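From: Aslak Myklebust
To: Cotilix players list
Date: Sep 17, 2018
Subject: Re: Fevix deck, is it dead?

Prasanna Haque wrote:
> Lost 7 in a row with Fevix control after the patch. Every opponent
> drops Wostow on turn four and I just sit there holding removal that
> costs five. Is the deck dead or am I?

Can't rule out either one. I had a similar week in July and blamed the shuffler, my phone and the weather before I looked at my own list.

You're still on two copies of Tide Warden, I assume. Cut both. The Warden was great when games went to turn ten — they don't anymore, and it has been rotting in my hand next to its twin.

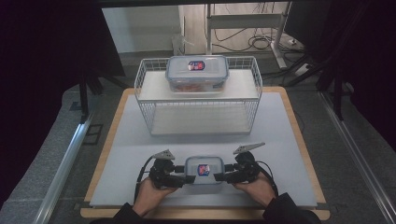
What I put in was a pair of Ash Clerks. Ugly card, terrible art, trades with Wostow every single time. Over 48 games that took me up to 1332 rating, which won't frighten anyone but did get me out of the bracket where people spam the goat emote.

If you want to stay with the old shell, do this:

1. Mulligan anything that costs more than three. Yes, even your favorite.

2. Hold the Clerk until Wostow is on the board. Playing it early feels clever and isn't. 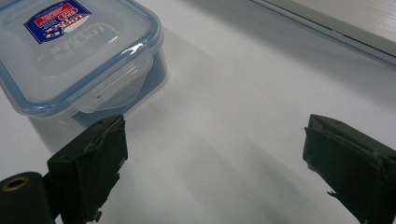 3. Concede to mirror matches on principle. Life is short and those go to fatigue.

Rajkumari Rajput has a greedier version and swears by it. She also swears at it.

Aslak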